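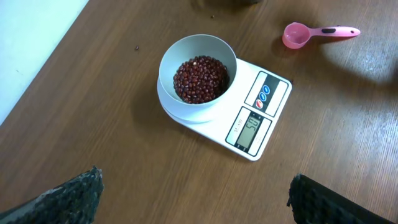
Mulladlow Manipulation Group

Ticket: scooping policy stops early on the bean weighing task
Opened by: Marlina Sumampouw
Status: open, waiting on retrain

Problem: The policy is told to weigh out beans and stop at a target. With the Clollell checkpoint it stops scooping before the target in 4 of 25 rollouts. The wrist view has the scale readout at 50 with beans in the white bowl. The display sits at an angle from there, and the digits take up very little of the image after resizing.

Checked so far:
- Gripper calibration on both arms. No change.
- Camera sync. Wrist and head streams line up.
- Scale auto-off. Ruled out in the logs.

Tuesday: Reran with the wrist stream masked. Early stops got worse, so the policy does use that view. 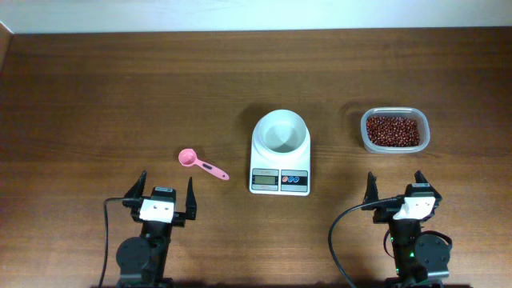

2 min read

Start layout for the reruns is spoon left, scale in the middle, bean container right, bowl empty. From the head camera the digits are faint, and I would not expect the policy to get a number out of them.

Nakajima suggested cropping the wrist image around the display and feeding the crop as its own input. Trained that on 500 demos from the Cindidby set. Early stops are down, but it now overshoots when the spoon comes in heaped.

Next: retrain on 700 demos with the crop kept and more partial scoops included. Same seeds, same start layout. Please don't move the head camera until the run is finished.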